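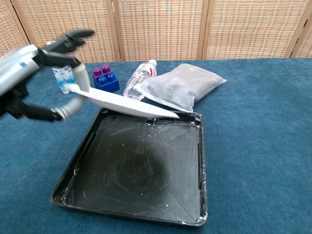
December 1, 2021. Plate and tray work, Stisside bench. Started late, the top shelf had to be cleared before I could get at the spare trays. The black square tray is the one to deal with first: chalky white residue on the inside in faint swirls, crumbs and specks on the floor of it, and the corners and rim crusted, worst at the lower left. White plastic plate is fine to keep using with it. Blue carpet on the table stays for now.

Dirceu Vieira thinks the crust is hard water from the Catstead tap. I think it is the powder from the November batch, same look as what came off the Nandmont trays. Test: warm water and a soft brush on one corner, vinegar on another, leave both 2 hours, compare. If vinegar lifts it and water doesn't, Dirceu is right and I owe him lunch.

Do not scrape with the metal spatula. The slots in the side walls catch the blade. Watch the small hole in the rim too, grit packs in there. Wooden toothpick.

Weights for the log, dry, on the small scale:
spare tray 348 g
spare plate 239 g
The scale drifted a little on the second one, zero it again before repeating.

Edileuza Marinho asked whether the toy blocks can go back in the bin. Leave the blue and purple pair out until the tray is done, after that she can have them. Water bottles off the bench at the end of the day please, lids on.

Guimarães order: 4 new trays, same size. Asked for a delivery date, no answer yet. Call again in the morning.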